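How many teleop demos before a pick-and-place policy stops dropping soft objects?

Asked in Imitation Learning, November

I'm collecting demonstrations for a bread-into-basket task with one arm, a parallel gripper and one fixed camera. Episodes are recorded at 8 s each. After 100 episodes the policy reaches the right spot but closes early about a third of the time, or squeezes until the roll slips out.

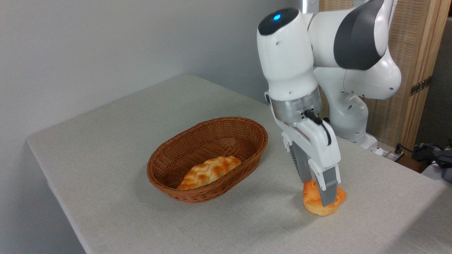 Start poses are randomized by hand between episodes. The basket stays put. Gripper width is logged as a continuous value, but the action is stored as binary open/close. Should I keep collecting up to 300, or is the format wrong?

druvudar

3 answers

Takeshi Sakamoto (accepted)

Fix the format first. With a binary gripper action the policy can't learn a partial close, and your operators are almost certainly doing one. Store the commanded width, re-export the 100 episodes if the raw command was logged, and retrain before you record anything new.

Then check timing. If camera and joint logs are offset by even a few steps, early closing is what you get. Plot width against the video for five episodes.

After that, move the basket too - a fixed basket gets memorized.

gunurham

We had 2240 episodes on a similar task at Wenthorpe and the last thousand did very little. Two operators with different grasp habits hurt us more than low counts. Write down one approach direction and stick to it.

tedesco

just get more data, worked for me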